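Hand-guided demonstration (robotics)

By the Denness Reference editors
Last revised in March

Hand-guided demonstration is a way of giving a robot examples of a task by having a person carry out the task, or steer a machine through it, while the movements are recorded. The recordings are later used to train a control program. It belongs to the wider field of learning from demonstration, and covers remote control, sensor gloves and hand-held grippers.

Methods

In remote control, also called teleoperation, the operator moves a joystick, a handset or a second arm, and the robot copies the motion. The robot's own joint positions are stored, so the record already fits the machine that will do the work. The operator feels little of what the robot touches unless force feedback is fitted, and delicate objects tend to be handled slowly.

Glove recording leaves the robot out until later. The operator wears gloves that measure the bending of the fingers and works on the objects directly. The position of the hand in the room has to be found separately. One common way is to fix a cube printed with square markers to the back of each glove, where a camera can read at least one face as the wrist turns.

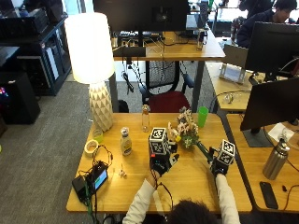
Sensor gloves with marker cubes, in use with a bouquet of artificial flowers.

Finger angles from a glove cannot be sent straight to a gripper with two jaws. They are converted by a step known as retargeting, in which the human grasp is matched to the nearest one the machine can make. Thin stems and soft items give the most trouble at this stage.

Hand-held grippers avoid much of the conversion. The operator holds a tool whose jaws match those of the robot, with a small camera mounted on it. A wide-angle lens is usual, giving a round picture that takes in the jaws, the object and part of the room. Objects very near the lens can fill most of the view, and straight edges near the rim appear bent.

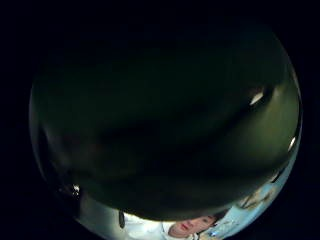 Circular view from a camera on a hand-held gripper, with a dark green, glossy surface close to the lens.

Recording practice

A single run is called an episode. The Gerkinik guidelines ask for 133 episodes of each task, with the objects moved between runs, and discard any in which the markers are lost for more than 2 seconds. The Brimis collection holds 2,035 episodes covering 5 desk tasks. Clocks on the gloves and cameras are matched before each session.

Limitations

Markers can be hidden by the operator's arms or by the object being held. Glove sensors drift during long sessions and need to be reset. The Limsakul method adds a second fixed camera to reduce gaps in tracking, at the cost of a longer set-up.

See also: Teleoperation; Motion capture; Retargeting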